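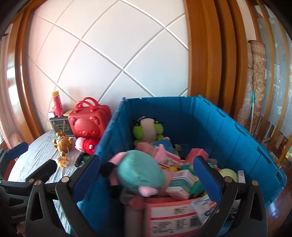 Ok so I'm at the Dornik open day and I'm going to post as I go, sorry in advance to anyone who follows me for bread

1/ Doors at 9, got here 9:20, already a line for the badge table. Badge says BRINENT in huge letters and my name in tiny ones. Brinent is the sponsor. Fine

2/ First stop is the toy sorting station. Big blue plastic bin full of plushies and boxed stuff, and you get to try the hand-held gripper yourself. Went straight there. Obviously

3/ Harder than it looks!! Soft toys squish so you think you have it and you have an ear. My first grab was supposed to be the teal one with the pink limbs. Got it on try four

4/ Kid next to me got it first try. Cool cool cool

5/ Dennis Whitlock is running the station. Asked him why toys and not, like, bolts. He said bolts are all the same bolt. In a toy bin you get fuzzy next to shiny next to cardboard and everyhting is leaning on something else

6/ Also said the boxes are worse than the plushies for them. Flat sides, slick wrap, and if one is wedged behind something soft you have to move the soft thing first. "People do that without thinking." I did not do that. I just yanked

7/ They have 2,524 recorded grabs so far from people doing it by hand. Goal for the end of August is way more than that, he didn't want to give a number with his boss standing there lol

8/ The boss is Auður Arnardóttir and she was nice about it. She does the 11:00 talk. Going to that

9/ Coffee is free. Coffee is also bad. Moving on

10/ Ok talk. Room is packed, I'm on the floor by the wall. Notes, rough:
- the pads on the fingers wear out, they swap them every 309 grabs (very specific, she said they tested it)
- light matters more than they thought, the inside of a deep bin goes dark at the bottom and that's where the misses are
- arm on its own clears up to 70 percent of a mixed bin before it needs a person

11/ Somebody asked about the other 30. She said mostly small things at the bottom and anything with a loose strap or string. Someone else asked when it'll do laundry. Groans

12/ Good question from Ifeanyi Oyewole two rows up - does it know what a thing IS or just where to hold it? Answer was mostly where to hold it. Naming comes later in a seperate step and they don't always need it. Wish she'd had more time on this

13/ Lunch. Sandwich in the parking lot with Ifeanyi, who came down with the Zestside people. They do returns for online stores. He says a returns bin is exactly like the toy bin except everything in it is mad at you

14/ Asked him if they'd buy one. He wants to see it run a whole shift first, not ten minutes with a crowd clapping. Fair

15/ Back in. The full arm demo is the Lamont, that's the name of the arm not a person, took me all morning to get that

16/ Gunnlaugur Vestergaard driving, meaning he presses start and then keeps his hands in his pockets. It did 7 items in a row. Dropped the eighth. Room went ohhh like a soccer game

17/ What I liked, he let it try again by itself. It came in from the other side, slower, and got it. Biggest cheer of the day

18/ It's quiet too. Expected way more noise. You mostly hear the stuff in the bin rustling

19/ Went back to the toy station for another go before closing. Tips if you're coming tomorrow:
- go in from above, not the side
- grab the body, never a leg
- leave the boxes till the top layer is gone
- open the fingers wider than you think you need

20/ With all that I got five out of six. Dennis says that's decent. Osaze Shehu from my office got six out of six and has mentioned it twice already - make that three times

21/ Open again tomorrow 9 to 3, parking round the back, talk at 11 again. Get there early for the talk unless you like floors

22/ Someone asked in replies, yes kids are allowed, yes they let them use the gripper, no you can't keep the toys. I checked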